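From: Lionel Millet
To: workbench list
Date: August 23, 2020
Subject: Re: brown top for the long table

Sunil Mondal wrote:
> I say we go matte brown on every table in the Avarby room and be done
> with it. No glare, doesn't show scuffs, and small parts stand out on it.
> Olel quoted me 38 a table, and there are 6 tables. Any objections before
> I order?

A few, yes.

I'll give you the glare. The long table is already brown and I have no complaint about reflections. But "small parts stand out" is something I'd like to see tested with parts we really lose. An orange block would show up on nearly anything. Try it with a black M3 screw or a bit of dark heat shrink and then tell me how clever brown is. 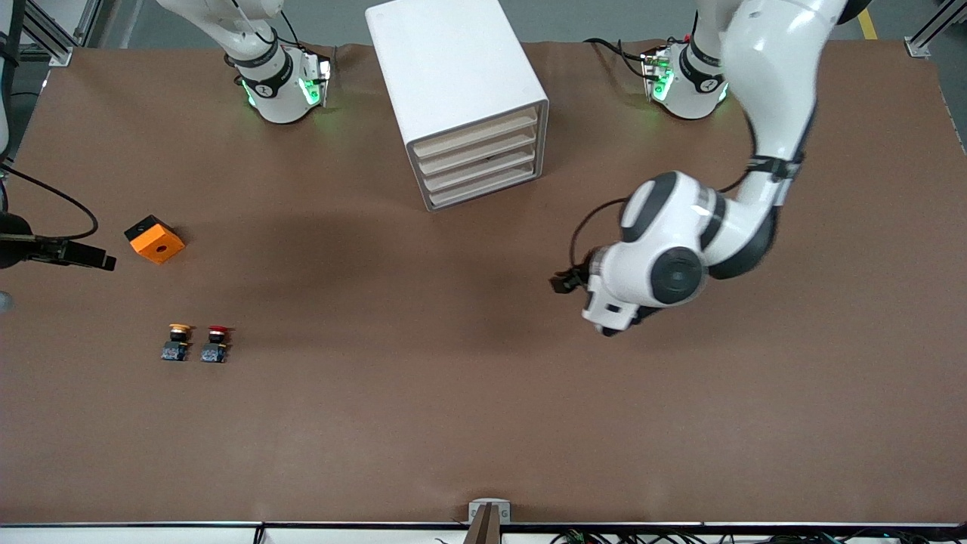 Long table with the white drawer cabinet, orange block and push buttons.

Look at the middle, too. There's a darker band across the middle where things block the light, and a new surface won't fix that. I asked in July about a second lamp and got no answer. I'd sooner spend the money on that first.

As for scuffs, who says? The Tresberg bench had a matte top and every dropped iron left a mark you could find with your thumb. Did Olel give you anything in writing about wear, or was that just the salesman talking?

The white strip along the near edge I do like. If you order anything, keep that.

My suggestion is to buy 2, use them for a while, and leave the other tables alone. Can you ask whether the price holds for a short order?

Lionel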